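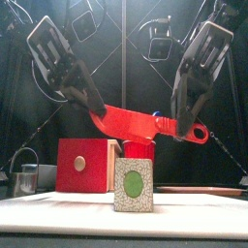
Setting up a two-arm cell for handovers

I love this job. Getting one arm to pick things up is good fun, but getting two of them to hold the same thing without wrenching it apart is where a cell really comes to life! These are my notes for the tabletop cell we call Plonano, tidied up so that anyone on the bench can follow them. I start with a toy knife like the red plastic one because it has a broad flat blade at one end and a ridged handle at the other, so each gripper gets a different sort of surface to close on.

Allow a good hour the first time. You'll need a hex key set, a steel rule, a soft cloth, a few cable ties and a handful of props.

Before you switch on

Check the table first. Ours is a smooth white board with a small clamp at either side, and if a clamp has worked loose then everything you do afterwards is wasted. Push down on each corner in turn. Any rocking, sort it now.

Wipe the board and both sets of fingers. Grease from your hands is enough to make a plastic prop slide, and you'll spend ages blaming the software (I have).

Look along each cable from the wrist upwards. You want a loose curve that can follow the wrist as it turns, with nothing pulled tight. If you find a sharp bend, cut the tie above it and start that loop again.

Step 1: Home both arms, one at a time

Clear the table completely and home the left arm, then the right. Keep a hand near the stop button and watch the elbows as well as the grippers. Once both are home, jog each wrist slowly to the end of its travel and back, and look at the cable loop while it moves. It should open and close like a lazy spring.

Step 2: Line up the fingers

Close each gripper on the edge of the steel rule. The two fingers should touch it together. If one arrives early, loosen the finger screws by a quarter turn, close on the rule again and tighten up while it's held. Do this on both sides before you touch any settings.

Step 3: Set the meeting point

Bring both grippers to the middle of the table, pointing down and in towards each other, and stop them 238 mm above the board. That clears our tallest prop with plenty to spare. Save this as the meeting pose. I call ours Dada, which makes no sense to anybody else, but a short name is easy to find in a long list!

Now send both arms away and back to the pose at 9 per cent speed. Check with the rule that they return to the same height. If one comes back low, home it again before you change the pose.

Step 4: Set the grip

This is the bit I enjoy most. Start with the grip force at 50 on both sides, on the controller's own scale. Put the knife in the left gripper by hand, across the widest part of the blade, and give it a gentle tug. It should stay put. Then close the right gripper on the handle, just short of the ring at the end.

Watch the knife as the second gripper closes. A small twitch is fine. If it bows or swings, the right arm is closing off-centre, so open it, nudge the arm sideways a little and try again. Please don't turn the force up to hide it – you'll only bend the prop and strain the wrists.

A slight slope along the knife doesn't bother me at this stage. What I care about is that neither arm is fighting the other. Read the load on both wrists with the knife held still, wait a minute, and read it again. If the numbers creep, go back to Step 2.

Step 5: Check both wrist cameras

With the knife held between the grippers, open the two wrist views side by side. Each one should show its own fingertips clearly. Wipe the lens covers with the dry cloth, and if a view looks tilted, square up the housing before tightening it. Don't lean on the housing while you do up the screws, as it will shift just as it bites.

Step 6: Add some clutter

A bare table flatters any cell. Put out a mix of shapes and finishes underneath the meeting point: a red wooden box with a round knob, a red cup, a shiny little bucket with a wire handle, a pale bowl and an upright block with a squiggly black and white pattern. The red props are a lovely test, as the knife is red too and the vision has to tell them apart. Shiny metal is worth having for the glare.

Run the handover at low speed with the props in place. Then move them about and run it again.

Step 7: The long run

Set the cell going for 100 handovers and stay nearby. Chaimae El Fassi, who built our first version of this routine on the Mahama cell, taught me to listen for the grippers, and she's quite right. A healthy pair has a steady rhythm, and a finger that's starting to slip sounds late well before you can see it. Stop at the first drop and find the cause before you carry on.

Looking after it

Check the finger screws at the start of each day's work. Clean the finger pads whenever they look dull. Go over the cable loops once a week, and replace the ties at the first sign of cracking. After any knock, however small, repeat Steps 1 to 3.

Save the finished settings under the cell name and write the grip force on the card by the controller. The same routine works on our Plonley cell, but set the meeting height afresh there, as its board sits lower.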